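Spending the Pruddale money, round one

May 24, 2025

OK so the budget came through. 3,427 euros for the year, for everything on Pruddale that isn't the car itself or fuel. Car's paid for. Insurance is on a different line and I refuse to think about it until the renewal letter shows up.

Writing this fast, I have to send the order list to Lineck tonight or we lose the quote. Mostly for me so I remember why I picked what I picked. A few of you asked what a small driving project spends its money on as well, so here you go.

For anyone new: Pruddale is our little automated driving project. We drive around Huvirmont, record, go home, label, train, run the thing in replay, find out it's confused about parked cars again, go back out. A person drives. The software rides along and says what it would have done. That's the stage we're at and the stage we'll be at for this whole budget, so no steering actuators, no drive by wire, none of that. I had a steering motor in the first draft of the list. Took it out. Put it back. Took it out.

Storage first

I always forget storage and then it eats everything. Last year we bought drives one at a time in a panic, whatever was in stock, and ended up with a shelf of mismatched disks and a spreadsheet that lies about which one has what. This time I want one box with a real redundancy setup, more than 20 terabytes usable. Biggest single thing on the list by far.

Yes I looked at cloud. The uploading kills it for us. The line at the workshop is slow on the way up and I'd be paying monthly forever for footage I mostly want to grep through on a rainy afternoon. Maybe we put the labeled set in the cloud as a backup and keep the raw stuff local. Thats the plan for now.

Also two small fast drives for in the car. You swap them at the end of a run, one goes in the box to copy, the other goes out. Don't copy over the network from the car. I did this for months with the engine running so the battery wouldn't sag. Dumb.

Cameras

Not buying new ones. I want to, badly. The Lineck rep sent a very nice sheet with a very nice high dynamic range sensor on it and I had it open in a tab for a week. But every time you change the camera you're redoing calibration, and half the old labels get a little bit wrong, and then you're arguing about whether the new model is worse or just looking at a different world. We keep the wide lenses we have. They bend everything, the black corners drive me nuts, but the calibration is good and the code knows about it.

What I AM buying: one spare of the same camera, same lens, same everything. Called three places before I found one. If you're planning a rig, buy the spare on day one while they still make it. Cheap advice, I didn't take it.

Mount hardware for that, plus a hood for stray light. Low sun last spring ruined a whole set of evening runs.

Power and cables

223 euros, cables and connectors only. I know. I looked at that number for a long time. Locking connectors cost what they cost, and shielded cable in the length that goes from the roof down the pillar and into the trunk is sold in lengths that are either too short or silly. But when I went back through the log of lost sessions, most of them were a plug. Bad plug, loose plug, plug I stepped on getting a bag out of the back. So locking ones everywhere this time, and a proper fused distribution block in place of the thing I made with a strip of terminals and electrical tape.

The compute box wants 24 volts and the car doesn't have 24 volts, so there's a converter on the list too. We've been borrowing one from Lenihan (the garage that does the mounting work for us, lovely people, they want it back). Buying the same model. It has never once given trouble and I'm not in the mood to experiment.

Compute

Holding off. The box in the car is old but it records without dropping frames and that's the whole job right now. For training we rent by the hour. I did the math on a card of our own and it only makes sense if we train most nights, and we don't, we train in bursts and then stare at plots for two weeks. Revisit in the fall.

Labeling

This was the argument. I had nothing down for labeling in the first draft, figured we'd do it ourselves like always. Then I timed myself. Won't write the number here, it's embarassing. So a chunk goes to paying for labels on the signs and road markings only, which is the boring part and the part where we're inconsistent with each other. Parked vehicles and people on foot we keep doing in house, we have opinions about those.

I'd rather cut the light hood than cut this. Noting that down so I can't pretend otherwise later.

What got dropped

Lidar. Again. Even a used one would be most of the money and then I'd need someone who knows what to do with it.

A second GPS antenna. Would be nice for heading. The old stone streets are bad for reception anyway and the second antenna doesn't fix narrow.

Nicer monitor for the passenger seat. It's fine. It's ugly and it's fine.

Roof box for carrying things. That was just me wanting a roof box.

How I'm splitting the rest

I keep a slice unspent until the summer. Not for anything. Every year something breaks that I'd never have guessed and every year I've had to go ask for more, and asking for more is worse than any cable. If nothing breaks by the end of the warm months it goes to extra labels.

Order of buying matters more than I thought too. Storage and power first, same order, so they ship together. Spare camera now, separately, while there's still one to be had. Labels after the sign classes are frozen, and they are NOT frozen. Still going back and forth on whether the little plates under a parking sign get their own class. Half of them you can't read anyway from a moving car. My vote is yes, own class, with an "unreadable" flag. If we send the footage out before we agree on that we pay for it twice, and I did pay for something twice last year, so.

The other open thing is where we drive. Slower streets give you way more stuff per minute, parked cars and signs on poles and stripes painted on the road that have mostly worn off. Also more data per kilometer, obviously, and that pushes right back into the storage line. Went around in circles on this with the spreadsheet. I've planned it on the side streets and if we do more of the big roads we'll have disk left over, fine.

And signs go by in pairs or stacked on the same pole, which the detector still likes to merge into one blob. No purchase fixes that one. More labels might. 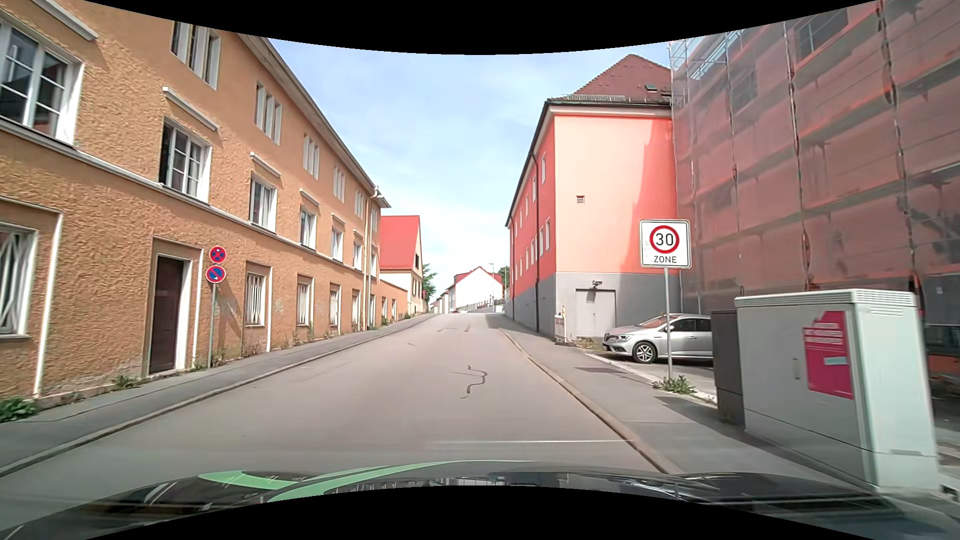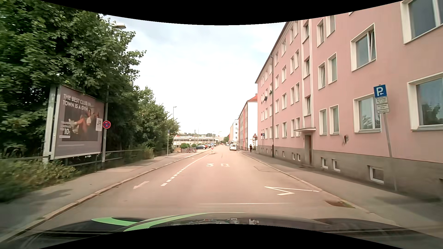 Two streets in Huvirmont over the hood. The 30 is on a zone sign in the first and painted on the road, pretty faded, in the second.

Faded paint like that is what I want in the paid label set, by the way. Also the repair lines and patches in the asphalt, as a "not a marking" class. The lane code loves a crack line. Adding it to the spec now before I forget.

Still to do before I hit send on the order: check whether the Lineck quote has shipping in it (last time no). Ask Lenihan about the bracket, they had one left over that might fit. Check the fuse sizes again. Find out if the storage box is loud – it's going to live right next to my desk.

Will post the final list when it's all arrived, with what I got wrong. If you run a small rig and you've found locking connectors that don't cost a fortune, comments are open, tell me by tonight please.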